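## 4.2 Clipping, forgetting and the second delivery

The appeal of the stacked discount is easily stated. A shopper clips a coupon, agrees to a repeat delivery, and receives the first order at a price that would embarrass a supermarket. The cost arrives later, usually on the doorstep. Our 395 households in Drultemby all held accounts with Gulo, an online grocer whose 15 per cent repeat-order discount could be combined with coupons from the Jonderura app. Participants kept their receipts, packing slips and, where they could bear to, a diary of what they had meant to buy.

We treat a repeat order as *intended* if the diary mentions it before dispatch, and as *ambient* if it does not. Ambient orders were paid for in full, since the coupon applied to the first delivery only. Several participants described these parcels as gifts, a reading we have not adopted in the accounting.

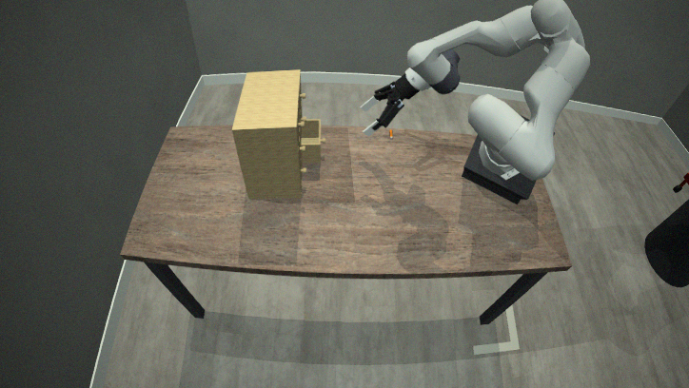 **Figure 3.** Simulated robotic arm mounted at a wooden table, with cabinet and small orange object.

Cancellation was permitted at any time and took eight screens. The sixth offered a further coupon, which a good many diarists accepted and then recorded as a saving. One household set out to cancel its dishwashing tablets and left with the tablets, a fabric softener and a shorter delivery interval. The diary entry reads "sorted". We coded it as an intended order after some discussion among the authors, and Hsueh wishes it known that he voted the other way.

Shoppers who planned to cancel after the first delivery tended to be precise about the planning. They set reminders, coloured in calendars and wrote the date on the carton. The reminder generally went off while they were driving, at work or in the bath. We found no sign that the more elaborate systems performed any better than a scrap of paper on the fridge, although their owners spoke of them with greater pride.

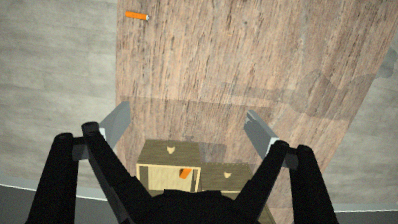

Carleen Wihongi, reading an early draft, objected that we had made the ambient parcel sound like a failure of character: "You need toothpaste eventually. Getting it too soon is just being organised by accident." The point is fair for toothpaste. It is harder to sustain for the limited-edition cinnamon mouthwash, which accounts for a portion of the diaries out of all proportion to its flavour.

Following Wu, we therefore separate goods by how patiently they wait. Laundry powder and bin liners keep indefinitely, and a surplus does little harm beyond the cheque account. Yoghurt is less forgiving.

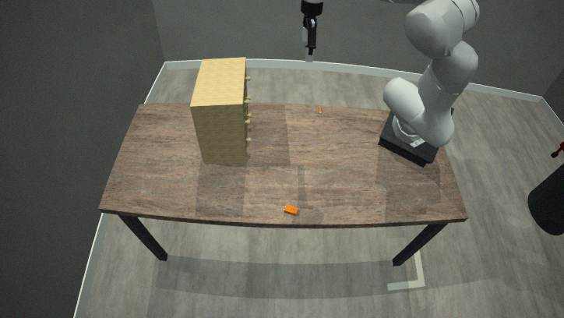

Storage turned out to matter more to the cancelling decision than price did. Diarists seldom mentioned the unit cost of a product after the first delivery, but they wrote at length about where it had been put. Furniture with a flat top was a particular hazard. On a tall, box-shaped cabinet of the kind standing on the tabletop here, the upper surface would count in our coding as overflow space, and overflow space postponed cancellation in most of the homes that had it. Households in small flats cancelled sooner, commonly on the evening they first tripped over something. We asked participants to report their overflow at the end of week 8, and the returns include two ironing boards and a piano.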